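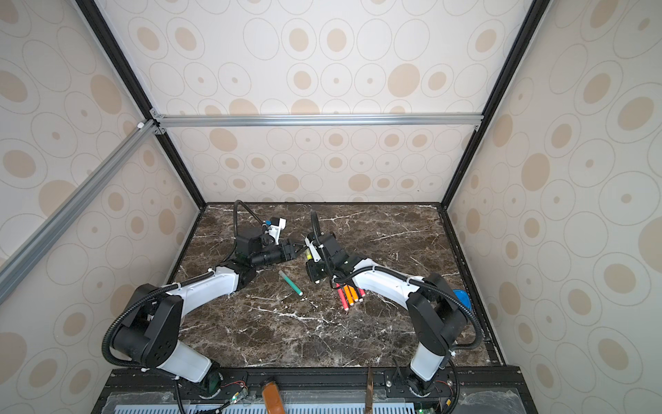
*Two arms and a handful of markers at the marble-topped booth.*

## Planning for the next booth

It's budget season again at Flarkham, and if you have walked past the planning board lately you will have noticed that the line for new equipment has been rubbed out and rewritten more times than any other. So we thought we'd use a bit of space this month to tell you where things stand with the second booth, what we're hoping to buy, and what we would like to hear from you before the order goes in at the end of August.

First, the easy part. We are going ahead with a second two-arm station, and it will be built on the same kind of aluminum framing as the one we have. Many of you asked for something bigger, and we did look hard at that (thank you to everyone who sent in sketches, some of them very grand indeed!), but staying with the same layout means that spare parts, brackets and cable ties can all come out of one cupboard. It also means that anyone who has learned their way around the first booth can sit down at the second one and get going.

The arms themselves are the big ticket, of course. We have quotes in hand from Jetar and from Pärn, and they are close enough that price alone won't settle it. Jetar can deliver sooner and includes a pair of grippers with the arms. Pärn's quote leaves the grippers out but comes with a longer service plan, and those of you who remember last winter's wait for a replacement wrist will know why that made us sit up. Delivery is 8 weeks from one and rather longer from the other, so if we want to be running before the holidays we do need to make up our minds soon.

Then there are all the small things, which is where our last budget came unstuck. Wrist cameras and the brackets to hold them, cable sleeves, little circuit boards, a length of rail with the holes in the right places: none of it looks like much on a quote, and all of it adds up in a way that surprised us the first time. This year the small parts get a line of their own, and we've put in for 2 spare camera brackets per arm.

We'd also like to set something aside for the things the arms pick up. Markers are cheap, bless them, and they make good practice for a two-finger gripper, but we go through them, caps go missing, and the wish list for other objects has grown long. Our plan is a box of 100 assorted items, stored by the Umus shelves and topped up each quarter. If there is something from your own kitchen or desk drawer that you think would make a good test, write it on the sheet by the door.

The tabletop is still an open question. We're fond of the dark veined stone look, and some of you have told us you'd like the new one to match, while others would prefer a plain light surface so we have one of each. Both are in the quotes, and the difference in cost is small.

Please send your comments to the planning inbox before the last week of August. We will print the final list, with the chosen supplier, in the next issue.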